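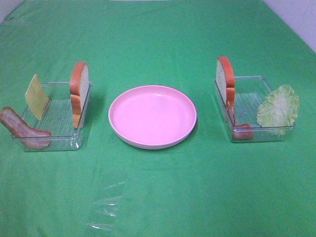

打印本页 | 用电子邮件发送

开放日演示台布置与操作步骤:三明治装配任务

适用范围:Bernbridge 开放日,Poddale 楼一层演示区,双臂工作台。编写:Gyula Veres。更新:2023年8月9日。

一、开场前检查

1. 提前22分钟给控制柜上电,等待两臂完成自检后再松开急停。
2. 在 Rasness 控制台载入任务文件“三明治”,确认版本号为131。旧版本的抓取高度按平底托盘设定,不适用于底面带棱纹的透明托盘。
3. 两臂退回停靠位,工作台上方不得有任何机构。此状态下拍一张基准图,供每轮结束后比对。

二、摆放

1. 绿色台布铺满桌面。轻微褶皱可以接受,盘子底下的褶皱须抹平。
2. 粉色圆盘放在两只透明托盘之间,盘内保持空置。三者大致排成一行,圆盘允许略偏向左侧托盘。
3. 左侧托盘:奶酪片靠后方左角立放,面包片立于右端,培根条搭在左前边沿。培根一端在托盘内,另一端可伸到台布上。
4. 右侧托盘:面包片立于左端,红色香肠在其后,生菜叶立于右端,叶缘可略微超出托盘。
5. 面包片一律立放,带皮的弧形顶边朝上。平放时夹爪无法从两侧闭合。

三、清理透明杂物

开始前须检查圆盘前方的台布。基准图中该处有一团揉皱的透明薄膜,在绿色背景上几乎看不出,只能靠几道白色反光辨认。薄膜不属于任务物料,运行前取走,重新拍摄基准图。透明托盘的边沿同样会产生反光,检查时应从侧面低角度观察,以免混淆。

四、演示流程

1. 讲解员说明任务目标:从两只托盘取料,在圆盘内叠成一份三明治。说明时间不超过两分钟。
2. 请观众退到黄线以外,操作员按“就绪”,再按“运行”。
3. 装配顺序:左侧面包、奶酪、生菜、培根、香肠、右侧面包。香肠会滚动,放置后停顿一秒再松爪。
4. 单次抓取失败时系统自动重试一次。再次失败则按“暂停”,由操作员切换到遥操作完成该步,并向观众说明已切换。
5. 完成后两臂回停靠位,操作员人工复位物料。

五、常见故障

香肠定位失败:面包片遮挡过多。将面包片向托盘左壁移动,露出香肠圆端。

生菜夹取后脱落:夹持点落在波浪形叶缘上。在控制台将夹持点下移到叶片中部。

两片面包同时被识别为“顶层”:任务未复位。清除状态后重新载入,不要直接重启控制柜。

六、记录

每轮填写 Bitar 记录表一行,包括开始时间、人工介入次数、故障代码。每满10轮导出一次日志。Poddale 服务器现有日志3,209条,新文件沿用原编号续排,不得覆盖。

十一月的场次使用同一套物料,收场后按左、右托盘分袋存放,袋上注明位置。观众提出的技术问题记在表格背面,由 Marietjie Naidoo 统一答复。

打印本页 | 用电子邮件发送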